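Home | Guides | Care | Contact

Section 2: Oiling Your Jestar Cabinet

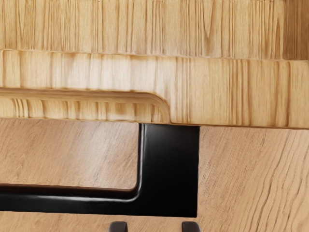

Fig. 1. Pale wood with streaked, V-shaped grain.

We're so glad you've brought a Jestar home, and a little oil now will keep it looking lovely!

1. Sand lightly with 300 grit, then with 400, always along the grain – take your time over it.
2. Wipe away the dust with a soft cloth.
3. Rub in a thin coat of Darkanar oil and leave it for 20 minutes.
4. Buff off whatever is left and let the cabinet stand overnight.

Note: The first coat can look a bit patchy, so please don't worry.

CAUTION: Oily rags can catch fire by themselves. Lay them flat outdoors to dry.

Questions? Write to Tianyou Guo, Mirnilholm Customer Care | Back to top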